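Vanville Community Church
Outreach meeting, 2015-10-28, held in the lower hall

The meeting opened with prayer and a reading from Ruth 2. Minutes of the previous meeting were approved with one correction: the Inda partnership is for two years, not three.

Partner church in Inda. A letter was read from the pastors there. Sunday attendance is now 90, and they have started a midweek Bible study in the fishing quarter. They ask for prayer over the lease on their building, which ends in March. Agreed to send $318 from the mission offering and to write back before Advent.

Peixoto Street meal. The kitchen needs a second team for Saturdays. The Lutheran congregation in Rerberg has offered to take alternate weeks – accepted with thanks. Grace will be said in English and Portuguese.

Hymnals. The 1976 books are falling apart. Some members would like to keep them for the evening service. No decision; to be brought back with prices for rebinding. 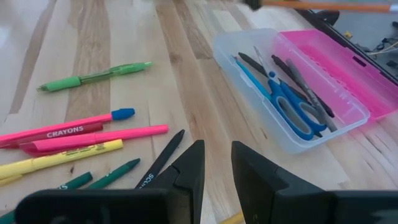
Prayer cards. Cards will stay in the pews through Christmas. Requests marked private go to the pastor only – this was not clear last time and the wording will be changed.

Other business. The side door sticks. The youth group asked to use the lower hall for an overnight fast; approved, with two adults present.

Closed with the Lord's Prayer at 8:40 p.m.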